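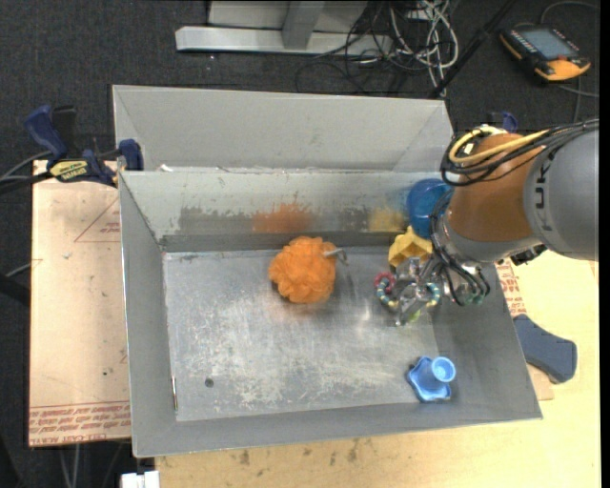
Miroslava Levchenko wrote to ask whether the floor of a Grandus bin can be repainted once it has scratched through, and whether anyone bothers. She keeps two of them back to back for mixed returns and says the walls clean up well enough, but the floor went dull in the first season.

It can be repainted. We don't recommend it for bins in daily use. A second coat on the floor wears faster than the first and leaves flakes among the goods. Touching up the top edge of the walls is a different matter; see Care below.

# Grandus open bin, gray

Open-top rectangular metal bin with sloping sides, for loose small goods that are picked from above. Made by Semeniuk in Worisberg. Sold singly or as a pair with the Alari base frame.

## Use

The Grandus is intended for light, unboxed items of mixed shape: bath poufs, plastic toys, small round containers with or without lids, sponges, refill packs. Goods lie directly on the floor of the bin. No liner is supplied.

The sides slope down to the floor, so round items tend to travel back toward the middle when they are disturbed. Containers can still come to rest leaning against a wall or in a corner, mostly when the bin is nearly empty. Soft items with a cord loop should be put in last. Loops catch on hollow or angular plastic parts, and two items then come out together.

Not suitable for liquids, food without packaging, or anything dropped from height.

## Specifications

| | |
|---|---|
| Form | rectangular, open top, sloping sides |
| Body | metal, gray |
| Outside length at rim | 58 cm |
| Maximum load, evenly spread | 43 kg |
| Bins per Alari frame | 2 |
| Length of Alari frame | 1360 mm |
| Lid | none |
| Dividers | none |

The load figure applies to a bin standing on a flat surface or seated in the frame. Do not hang a loaded bin by its rim.

## Surface

The inside has a slight sheen when new and reflects brightly colored goods, orange and yellow in particular. On the walls this shows up as a soft colored patch. Customers who pick by eye sometimes mistake it for a second item. Turning the bin relative to the overhead lamp reduces the effect. A matte finish has been requested several times and is not in the current range.

Scuffs and scratches on the floor are normal wear and are not covered by the warranty. They do not affect the load rating. Dents that lift the floor off the supporting surface do, and a bin in that condition should be taken out of service.

## Placing two bins together

Bins may stand directly against each other along the long side. The rims are not joined. Small scraps, labels and bits of packing material collect where the two bins meet, usually toward the ends, and should be picked out by hand before the bins are moved. Pushing one bin against the other with debris between them chips the paint along the top.

In the Alari frame the bins sit at the same height and can be lifted out one at a time. Empty both before moving the frame.

## Care

- Wipe with a damp cloth and mild dish soap. Dry the corners.
- No scouring pads on the walls. On a floor that is already worn it makes little difference.
- Chipped paint on the top edge: sand lightly, degrease, brush on one thin coat of touch-up paint. Let it dry overnight before refilling.
- Check the inside of the rim for burrs after any knock from a cart or tool. Mesh goods snag on them.

Touch-up paint is sold separately in a small can with a brush in the cap. The gray is matched to new bins and will look darker than an older wall.

## Ordering

Order the bin and the frame as separate lines, even for a pair. Frames ship flat with bolts and one wrench. Bins ship nested with paper between them; remove all of the paper before first use, including the strip under the rim.

Orders received by noon on Thursday leave Worisberg the same week. Replacement frame bolts are free on request. Please state whether the frame has the older slotted heads or hex heads.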